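About Gurnine

Gurnine takes in used desktop computers from offices, schools and clinics, disassembles them, tests the parts, and returns what works to service. Parts that do not work are sorted by material and sent to licensed recyclers. We have one site, in Evdale, and all disassembly is done there.

What we handle

Desktop towers make up most of the intake. We also accept small form factor desktops and rack workstations. We do not accept laptops, monitors, printers, phones or loose batteries. A pickup must contain at least 20 machines. Smaller lots can be dropped off at the loading door by appointment. The building can store 300 towers at one time, and when it is full we close intake until the oldest lot has been processed.

Machines do not need to boot. They do need to be complete enough to identify, with the side panel attached and the model label readable. Please remove any discs from optical drives and any adapters from the rear ports. Power cords are welcome but should be in a separate box.

Intake

Each tower gets a lot number and a unit number on arrival. The numbers go on a tag tied to the rear of the case and into Bravo, our inventory system. Bravo was written in-house and does one job: it records where each part came from and where it went. A memory module that leaves Evdale can be traced back to the case it was pulled from and the lot that case arrived in.

External condition is graded at this point. The grades are A (light wear), B (visible scratches, all panels present), C (bent or missing panels) and X (parts only). Grade X units skip the power-on test.

Drives are logged before any other component. The owner chooses one of two options when the lot is booked: overwrite and verify, or physical destruction. A drive that fails verification is destroyed in either case. Certificates list each drive by serial number and are sent when the whole lot is closed.

Disassembly

Towers are opened on their side. The side panel comes off and the case lies flat with the motherboard facing up, so that sockets, slots and connectors can be reached from above without turning the unit. The benches are slatted aluminum. The slats accept stops and clamps along their full length, and dropped screws are easy to see against the gray.
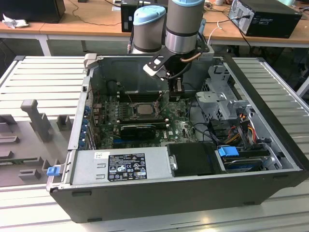 The order of removal is fixed for each model family and is written on a sheet we call the strip plan. A general plan for a full-size tower runs as follows. Drives and carriers come out first, with their data and power cables. Expansion cards are next, after the slot clips are released. Memory follows, then the heatsink and processor. The power supply is removed with its cable bundle attached, and the motherboard is last. Some models depart from this order when a shroud or drive cage blocks access, and the plan for that model says so.

Tool-free parts save a lot of time. Colored clips and release tabs usually mark the points the manufacturer intended a technician to touch, and the strip plan refers to them by color and position. Where a case uses screws, the plan gives the driver size and the count, and the screws are kept with the case until it is either rebuilt or scrapped.

Power supplies are not opened at Evdale. They are tested under load as sealed units or passed to the recycler as sealed units.

Testing and grading of parts

Memory is tested for a minimum of 5 full passes. A single error fails the module. Graphics cards run a load test of 90 minutes with temperature logging. Processors are inspected for damaged contacts and then tested in a reference board of the same socket type. Motherboards are checked for swollen capacitors, burned traces and broken slot latches before power is applied.

Parts that pass go to one of two places. Matching sets are rebuilt into complete desktops and sold under the Workness name, mainly to schools and small offices. Single parts are sold as spares, in antistatic packaging, with the test record available on request. We do not sell untested parts.

Workness desktops

A Workness desktop is built in a grade A or B case with tested parts and fresh thermal compound. The drive is either new or overwritten and verified. Machines ship without an operating system unless one is ordered. The configuration sheet inside the box lists every major component and its Bravo record number, and replacement parts can be ordered by quoting that number.

Materials

Steel cases, aluminum, copper cable, circuit boards and plastics are kept in separate containers. Mixed loads are not shipped. Weights per lot are included in the closing report, which also lists the parts reused and the drives destroyed.

Booking a lot

Send a list of models and quantities, the pickup address, the drive option and any stairs or door width limits. Lots are scheduled in the order the complete list is received. The intake calendar for each year opens in January.

Page last revised 2022-02-19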